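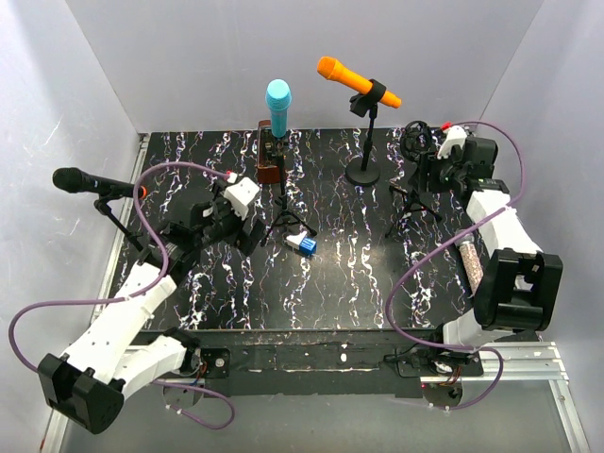
Walter Cuervo thinks I've got the whole bag question backwards. People don't put the wrong bag in the food scraps cart by mistake, he told me over the phone, they put it in there because it's the bag that's in their hand. I wrote that down on the back of a route sheet and it ended up shaping most of this section, so it seems only fair to start with him.

*Figure 2. Two robot arms over a black tabletop with white veining, among microphones and stands.*

## 4. What people told us about liners

By the time we got to the interviews I was pretty sure I knew what was going on in Priston. The town had switched to weekly food scraps pickup, the Meinecke yard was complaining about plastic film in the loads, and the flyer explaining which liners were allowed was (sorry, Priston) really hard to read. So my guess was that people were confused. Fix the flyer, fix the film. I even had a draft of the new flyer on my laptop!

We talked to 49 households, all of them on the two collection routes described in Section 3. I did the Borwood Road end and Kristof Vermeulen did the rest, mostly on Friday evenings when folks were home and in a decent mood. We sat in kitchens. We asked to see where the scraps pail lived, what was lining it, and where the liners came from. Then we shut up and let people talk, which Kristof is much better at than I am.

### 4.1 They knew the rule

Most people could tell us the rule. Some of them recited it almost word for word off the flyer I'd been making fun of: certified compostable liners, paper bags, newspaper, or no liner at all. One woman got the flyer down from the top of the fridge and read it to Kristof with a little commentary on each line. Her pail was lined with a bread bag.

I asked about that kind of gap a lot, and I tried to do it without sounding like I was handing out tickets. The answers were pretty relaxed. They'd run out. The good ones were in the garage. The good ones leaked, and it was fish night. Several people said they shake the scraps out of the plastic bag into the cart and then throw the bag in the trash, and that they do this every time except when the bag is too gross to hold upside down. I believe them, and I also think "too gross" comes up a lot in July.

### 4.2 The Pislow liners

I need to spend a minute on the Pislow liners, the green ones the town gave away at launch. Each household got one roll of 20. I'd assumed the rolls were a nice gesture and not much more, but in the interviews they came up constantly. People loved them for as long as they lasted. They fit the pail, they were sitting right there in the pail when it was delivered, and there was no thinking involved.

And then the roll ran out, and that's where the stories start to split. One group went and bought more, usually online, usually after a bit of grumbling over the price. Another group went to paper and newspaper and seemed happy enough. The third group drifted. They used a produce bag once, nothing happened, the cart got emptied like always, and so they used another one. I keep coming back to that "nothing happened." From the kitchen, a good load and a bad load look exactly the same on pickup day — the lid's up and the cart's empty.

Kristof reads this part a little differently from me, and I should say so. He thinks the third group would've drifted even with a lifetime supply of liners, and he points to a couple of his interviews where there was an unopened roll in the house and a grocery bag in the pail. It's a fair point. I didn't see that on my end of the route, but I wasn't opening people's cupboards either.

### 4.3 Going without

The households I ended up liking best for our purposes were the ones with no liner at all. I'd expected them to be the die-hards, with three kinds of compost out back, and a few of them were. But plenty were just people who'd gotten tired of the liners tearing. They rinse the pail in the yard or stick it in the dishwasher, and they were slightly puzzled that we found this interesting. A man near the end of my route keeps his scraps in the freezer in an old ice cream tub and knocks the whole frozen block into the cart on pickup morning. His pail was full of clothespins.

Nobody at the town had ever suggested going without, apart from those last few words on the flyer. When I brought up the freezer trick in later interviews (yes, I know, I was contaminating my own sample, and I've marked those transcripts in the appendix) people mostly said huh, I could do that.

### 4.4 What I'd hold back on

These are kitchen conversations, and people clean up for company. I'm sure some pails got a fresh liner before we rang the bell. We also only talked to people who answered the door, and both routes are single-family homes, so I wouldn't carry any of this over to the apartment buildings by the river, where the carts are shared and the pails may never have made it upstairs.

Walter read a draft of this and wrote back that I still hadn't asked anyone where they keep their plastic bags. He's right, I hadn't. We added it as question 6 for the second round, and the answers are in Section 5, along with the load checks from the Meinecke yard.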